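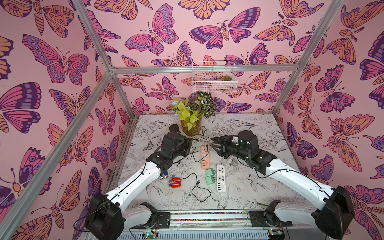 Plugging Things In: Frequently Asked Questions About the Herrero Study

Print | E-mail

What were you trying to find out?

Whether a two-armed robot that learns from human demonstrations does better when the demonstrations include mistakes. Most groups throw out the clumsy ones. We suspected they were throwing out the useful part, and we had plenty of clumsy ones on hand.

How was it set up?

Two arms, one table, a pile of adapters, chargers and power strips. The task is to pick up a named item, turn it so the prongs face the right way, and plug it in. A person drives the arms, the motion is recorded, and a policy is trained on the recordings. We collected 294 demonstrations and kept 232 of them for training. The rest were held back for checking.

Why adapters?

They are cheap, they come in annoying shapes, and a socket has very firm opinions about being nearly right. With a block-stacking task you can argue about success. With a plug you can't.

What counts as a mistake?

Sizwe Molefe wrote the labeling guide, and it runs longer than the paper. The short version: a missed grasp, a grasp at a bad angle, or a push against the socket face that doesn't go in. If the operator recovers, we keep the whole thing, fumble included. If the operator swears and hits stop, we don't.

Is the wallpaper necessary?

Yes. Plain backgrounds make policies lazy. A model trained against a white wall can find a dark gripper by contrast alone, then falls apart in a real kitchen. Busy walls and a printed table cover make it look at the part it is holding. Mpho Kruger picked the butterflies and has declined all requests to change them.

What does the robot see?

Each wrist has its own camera, which travels with the gripper. Once an adapter is between the fingers, the prongs are in view and the policy can judge their angle, whatever else has wandered into the background. 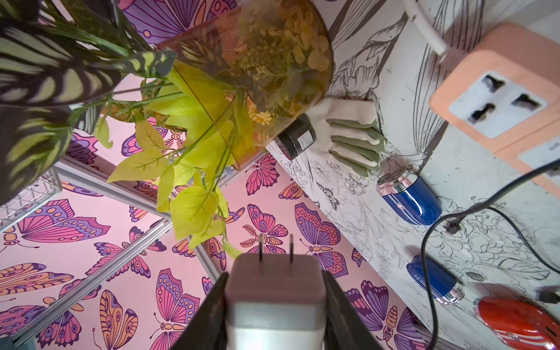
Tudstead Robotics Notes, Issue 70

So did the mistakes help?

On the insertion step, yes. Policies trained with the recoveries backed off and tried again when the prongs missed. Policies trained on clean runs only pressed harder, with great confidence. On the pickup step we saw no difference worth printing.

Did anything get worse?

Speed. The robot now hesitates before a socket, much as our operators do. We are looking at whether trimming the pauses out of the recordings fixes this or just makes it hasty.

Are the power strips live?

No. The strips are unplugged for every run. Please stop writing to us about this.

Can I get the data?

The Sikevell group hosts a copy, split into 2 archives - one clean, one with recoveries. The Clorkau loader reads both. The labeling guide is in the second archive, and requests for a shorter one should go to Sizwe.

Print | E-mail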